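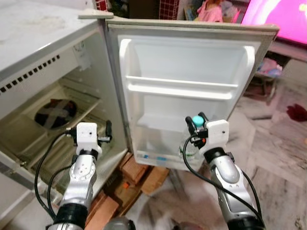
Two-arm robot at an open refrigerator, right gripper on the neck of a water bottle in the door bin.

Drallau Opens Home Recording Program for Two-Arm Robots
First task set covers the refrigerator; 400 hours planned by December

Drallau has begun recording household work with two-arm robots in lived-in homes, the company said Monday. The recordings will be used to train Lillarel, its learning system for everyday handling tasks. The first set deals with one appliance, the refrigerator, and the items people keep in its door.

Each recording, called an episode, shows one short job done by a robot while a human operator controls both arms. The operator may be asked to take a bottle out of the door, put it back, lay it on its side, or move it from one bin to another. The camera view and the arm positions are saved together, so the system can learn which movements went with what the robot was seeing at the time.

"We had plenty of examples from our own test kitchen, and they all looked alike," said Leopold Imhof, who leads data collection at Drallau. "Same counter, same light, same refrigerator. A home has an old door seal, a toy on a shelf, a TV on in the corner. We want that in the training set."

The program has 147 households on its list. Teams spend 2 days at each address and work with what is already there. Furniture stays where the family keeps it, and operators are told not to wipe down or rearrange an appliance before recording starts.

Door bins were chosen for the first set because they are hard for a gripper. The space behind the rail is narrow, and clear plastic gives the cameras little to go on. A bottle standing up can be taken by the neck. One lying flat behind the rail has to be reached from above, and the fingers have to get past the lip without pushing the door.

Failed attempts are kept. If a bottle slips or the door swings, the operator marks the episode and carries on, and the recording goes into a separate group that Lillarel uses to learn how to recover. 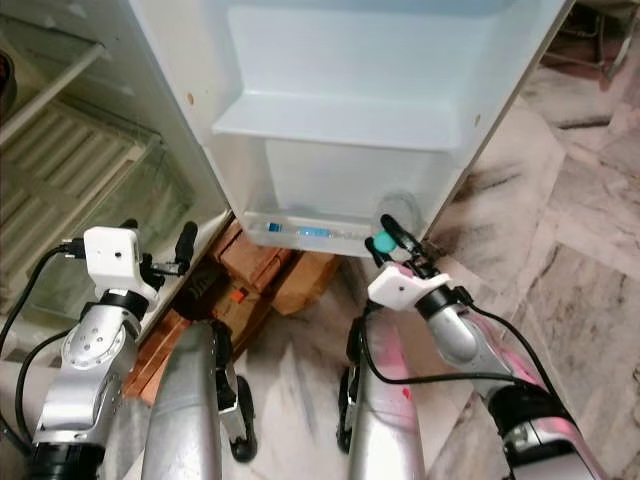
Reviewers at the company's Zamudio office watch every episode before it is accepted. They check that the start and end are marked correctly and that the written instruction matches what the operator did. Episodes with a wrong instruction are relabeled — they are not thrown out.

"The label is where most of our mistakes come from," said Ottó Oláh, who runs the review team. "Somebody types 'top shelf' and the arm goes to the bottom bin. A person would work it out. The model takes it as written."

Each home is expected to supply 900 episodes. Households may ask for any recording to be deleted, and faces and mail are blurred before review.

Kitchen drawers and laundry will follow once the refrigerator set is complete.

Press contact: Drallau Press Office, Zamudio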